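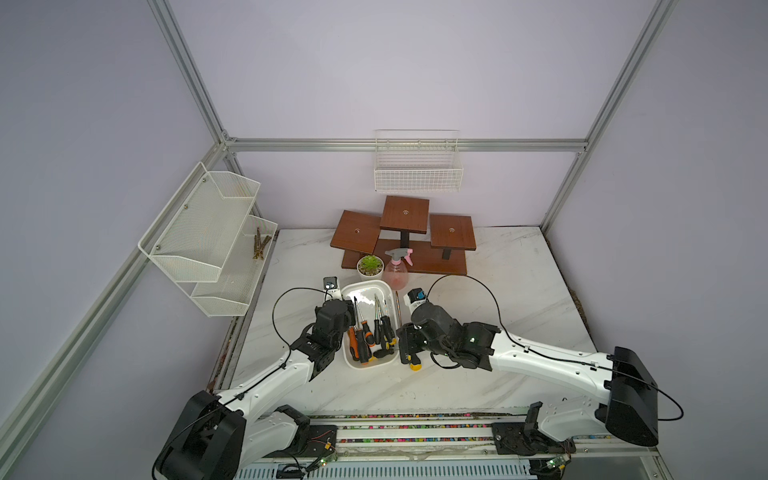
# Bench corner: frequently asked questions

Applies to the small marble-pattern table with the wire organizer, the plant stand and the screwdriver tray. Maintained by Efa Bellis. Last revised 2023-02-09.

## Tools

**Which screwdrivers belong in the white tray?**

The ones in daily use only. Spares and drivers with worn tips go to the Groment cabinet in the corridor. Handle color is not a size code. The set was assembled from several purchases, and two drivers with matching handles may have different tips. Read the tip before use.

**Which way should they lie?**

Handles toward the front of the table, shafts toward the back. Lay them side by side in a single layer. Do not stack. The tray sits near the middle of the table and is returned there after cleaning.

**Can other hand tools go in the tray?**

No. Thin picks and scrapers slide under the drivers and get lifted out with them. Set them down to the right of the tray during work and put them away at the end of the day.

**What if a driver is missing?**

Check the track along the front edge first. Small items roll into the channels. If it is not there, write it on the Closell sheet by the door. Replacements are ordered in batches, and the last batch was in November.

## Wall storage

**What is the two-tier organizer on the left wall for?**

Long, light items. The thin brown sticks are kept in the lower tier and may lean. Heavier items should not go in either tier; the limit set at installation was 200 grams per tier.

**Is the basket on the back rail available?**

Yes, for short-term storage of dry items. Empty it before you leave. Items left overnight are moved to the Groment cabinet without notice. Do not hang spray bottles from it.

**May I move the organizer or the basket?**

Ask Sutrisno Mangundap. Both positions were chosen so that the plant stand fits below the basket with room to lift a pot off the center platform.

## Plants and the stand

**Where does the succulent go?**

On the table in front of the stand, or on one of the two lower platforms. The center platform is the highest and is reserved for trailing plants, of which there are currently none.

**What are the holes in the platforms?**

Fixing points. Leave them open. Do not push sticks, labels or plant ties into them. If a platform turns on its post, report it; do not tighten it with a driver from the tray.

**How often is the succulent watered?**

Every 12 days from spring through fall and at longer intervals in winter. Water at the soil line, below the leaves. The pebble layer hides the soil surface, so move a few pebbles aside with a fingertip to check for moisture, then put them back.

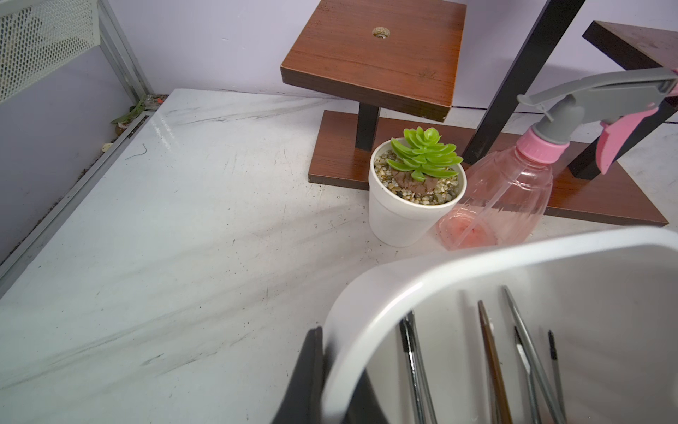

*Succulent in its white pot, with pebble top layer and dried lower leaves.*

**Should the dried leaves at the base be removed?**

Yes, when they come away without resistance. Pull sideways, one leaf at a time. Leaves that hold firm are left until the next check. Put removed leaves in the bin, not on the table.

**The rosette leans. Is that a problem?**

A slight lean is acceptable. Give the pot a quarter turn at each watering. Repotting is considered only if the pot becomes unstable.

**Can I use the pink spray bottle on the plant?**

No. Reddish liquid in that bottle is not plain water. Plants are watered from the Sayce can under the sink. Keep the bottle upright beside the stand and do not top it up from the tap.

## Surface and edges

**How is the tabletop cleaned?**

1. Lift off the tray, pot and bottle.
2. Brush loose material away from the rails.
3. Wipe with a damp cloth, back to front.
4. Dry with a second cloth. Smudges on the glossy finish show most under side light.

Allow 11 minutes including the return of all items.

**What about the seam beside the rail?**

It collects dirt, leaf fragments and strands, and a cloth only packs them in tighter. Use a dry, stiff brush held along the rail, then a narrow vacuum nozzle. Do this once a week.

**And the track at the front?**

Same brush, same nozzle, channels only. Remove visible pieces by hand before vacuuming in case a screw is among them. Keep liquids away from the front edge, where there are circuit boards and wiring.

**Will scuffs come out?**

Some will. Platurance paste is kept with the cloths and may be used on marks no longer than 3 cm. Test near the back wall first. Leave larger marks alone and tell Efa.

**Who do I contact about something not listed?**

Efa Bellis for tools and cleaning supplies, Sutrisno Mangundap for wall fittings and the stand. Written requests go in the folder next to the Closell sheet.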